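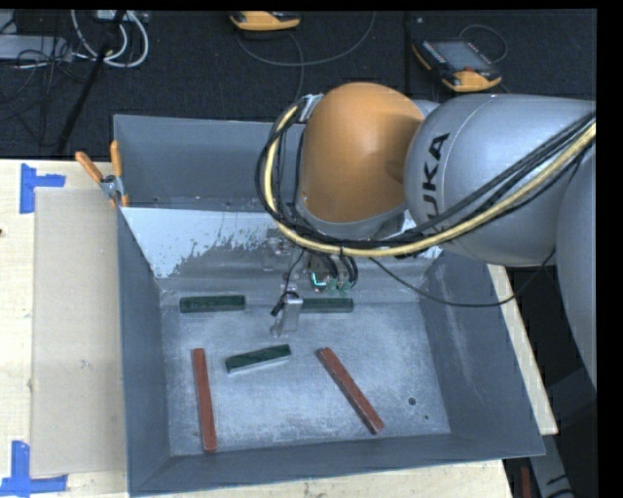 Yolandi Molefe asked that the minutes begin with her objection, and the meeting agreed. In her opinion the carpets on the second floor of the Gumede building were cleaned too wet in November, and she does not want to approve another year with the same method before the matter is discussed.

Residents' Association of Westavberg
Minutes of the meeting held on May 20, 2022

1. Previous minutes
The minutes of the last meeting were read and accepted with one correction. The price for the stair runner was 92 and not 29.

2. Carpet cleaning in the common areas
Two offers were received. Fondora offers to clean all corridors, both lobbies and the stair runners for 828 per visit. Mastamell offers the same areas for 804, but the furniture in the reading room is not included and would cost 35 for each armchair.

The chair explained that Fondora works with hot water extraction, and Mastamell uses a low-moisture method with pads. Several residents had questions about the drying time. According to the written offer, Mastamell's carpets can be walked on after two hours. Fondora writes "the same evening", and the meeting found this not exact enough.

Yolandi Molefe repeated that last time the corridor had a smell for nine days and that the edges near the elevator became brown. She would like a test on one corridor first. The chair answered that the brown edges could also come from the old glue under the carpet – this was mentioned by the previous company too. There was no agreement on this point.

Decision: Mastamell will be asked to do a test cleaning of the second floor corridor in the Gumede building. The price of the test must be confirmed in writing before the work begins. Fondora will be informed that its offer stays open.

3. Armchairs in the reading room
It was discussed if the armchairs should be cleaned or only vacuumed. Two of them have stains on the arms. The meeting preferred to clean these two and to wait with the others. The label with the washing code is missing on one chair, so the company must first try the product on the back side.

4. Entrance mats
The mat at the north door does not lie flat and a resident has tripped over it. It will be turned around for now. A longer mat was proposed – the secretary will ask for a price.

5. Other matters
Residents are asked again to not shake rugs from the balconies. A notice will be put in both lobbies.

The date of the next meeting will be announced after the test cleaning. The meeting was closed at 8:35 p.m.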